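Siretti Quiet Tower, Refurbished
Sold by Eltier Computers, Pedurham

Home > Desktops > Refurbished towers > Siretti Quiet Tower

In stock
Item 3659
Collection from the shop or delivery to your door

We have been selling the Siretti for long enough now that some of you are on your second, and a few of you (you know who you are!) have talked your parents and your neighbors into one as well. It's a plain, sturdy desktop computer for people who want to write letters, keep the family photos in order, do the household accounts and watch a film in the evening without a fan roaring away beside their ear. It won't win any beauty contests, and it takes up more room than a laptop, but it is a lovely thing to live with and it's very easy to look after.

Every Siretti we sell has had an earlier life in an office. Gijs De Smet buys them in for us, and he's fussy about it, so the ones with cracked corners or a smoky smell never get as far as the shelf. After that each one is cleaned out, given a new drive and left running for 14 hours before we put our sticker on it. We started doing the long run in January, after one or two machines came back to us with faults that only showed up once they'd been on all day, and we have been much happier since.

What you get
Refurbished tower with a new drive
Power cord
Keyboard and mouse (wired, both new)
Printed setup guide in large type
Screen not included, but do ask, we usually have a few

Choosing your memory
The standard amount is fine for email, browsing and typing. If you're the sort of person who keeps up to 40 tabs open at once, and I am very much that sort of person, please take the larger option. You can also add it later, and if you bring the tower in to us we won't charge you for fitting it.

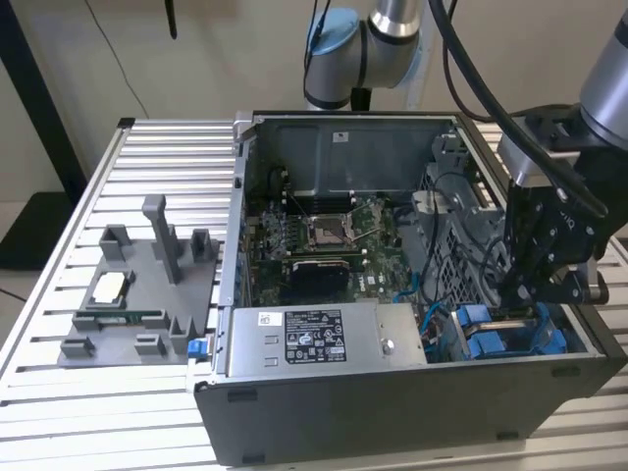 Upgrades are where an old-fashioned tower really earns its keep. With a lot of newer machines you're stuck with what you bought, but a Siretti can take more memory or a second drive down the road, and you can do it at the kitchen table with one screwdriver if you feel brave. Shut it down, unplug it, and touch something metal before you reach in. The guide has a page on this, written by Archana Prajapati, who answers our phones and has patiently talked a great many people through it.

Noise and placement
Leave a hand's width of space behind the tower so the air can get out. Carpet is all right, though a hard floor or a low shelf will keep the dust down. If you hear a rattle after moving house, it's nearly always a loose screw, so give us a call before you worry.

Delivery and returns
Local delivery covers Pedurham and the villages on the Sepúlveda road. You have 83 days to change your mind, which is an odd number, I know, but it's the one we settled on years ago and we've grown fond of it. Please keep the box!

Prices and stock checked June 2020

See also: Screens, Keyboards with large letters, Moving files from your old computer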